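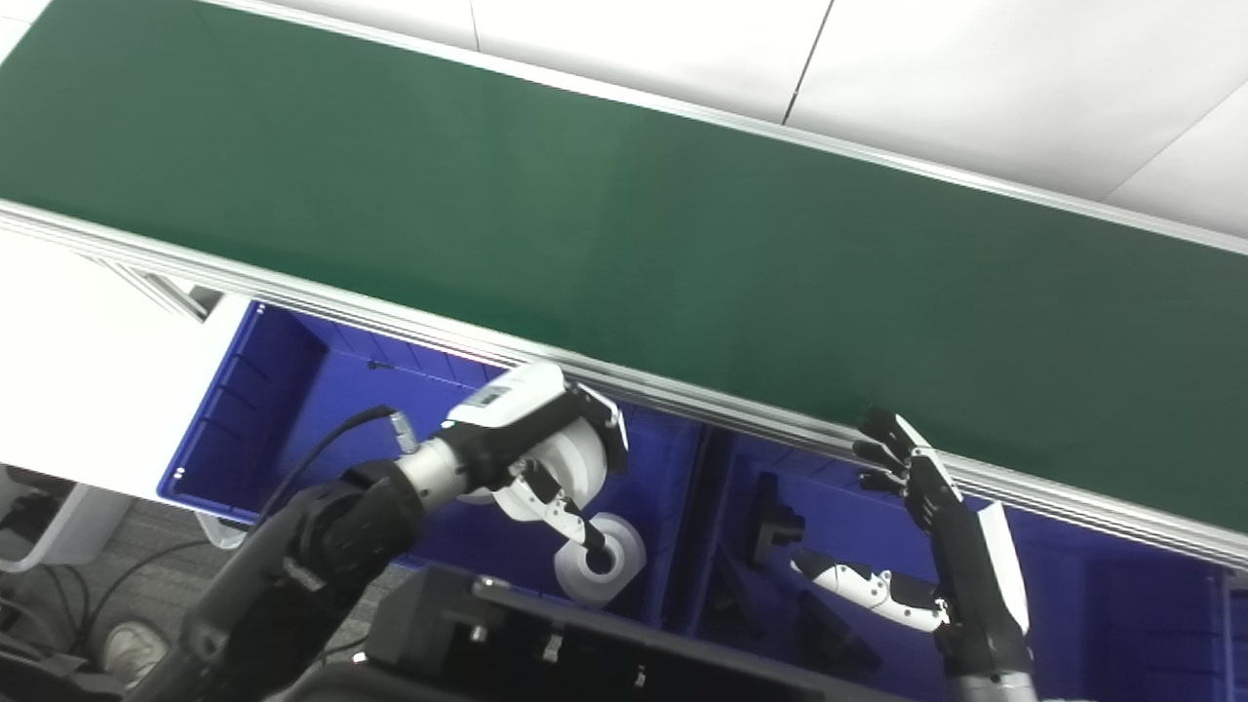 Helano Compares Gripper and Five-Figure Hand Budget in Sorting Trial

Wednesday, January 8, 2025

Helano has started a side-by-side trial of two types of robot end effector at its test hall in Ileck. The packaging company wants to know whether a simple gripper or a humanoid hand is the better fit for moving mixed goods between bins and a conveyor.

The trial uses one two-armed robot, with a gripper on the left arm and a black hand with articulated fingers on the right. Both work at the same station, where a divided blue bin sits below a dark green belt. Test items include rolls of tape, small boxes and spare machine parts.

Helano bought the gripper from Amano, which already supplies parts for the company's packing lines. The hand comes from Teoh, a smaller firm that has sold mostly to university labs until now.

Each side will be given 500 picks, for a total of 1000. A pick counts as good if the item leaves the bin on the first try and is placed on the belt without being dropped. Items that land on the belt but roll off again are logged separately.

Early numbers are in for the gripper only. Over its first set of picks it reached a first-try rate of 83 percent. Most of the misses came from flat items lying against the bin wall, where the jaws had no room to close. Rolls of tape gave it little trouble.

The hand is still being tuned. Its finger positions are set by a separate controller, and the test team has spent much of its time getting that unit and the arm controller to work on the same timing. Helano said a delay between the two had caused the fingers to close too early in setup runs. Teoh has sent a software update, and the company expects to begin counted picks with the hand after it is installed.

Cost will weigh heavily in the decision. Helano would not give prices, but said the hand costs several times as much as the gripper and needs more frequent checks. The company also plans to record how long it takes to swap out a worn part on each one – a figure that matters more on a busy line than in a lab.

Camera placement is part of the work as well. The team is comparing 2 setups, one with a camera on the robot's head and one with an added camera above the bin. The overhead view shows more of the bin floor, but the arms can block it when both are reaching in.

Helano runs three shifts at its main packing site and sorts returned goods there by hand. It said the robot would be tried on returns first, where speed is less of a concern than on outgoing orders. No jobs at the site are affected by the current test, the company said.

Results are due in April. If neither option reaches the target rate, Helano will extend the trial and may add a suction tool for flat items.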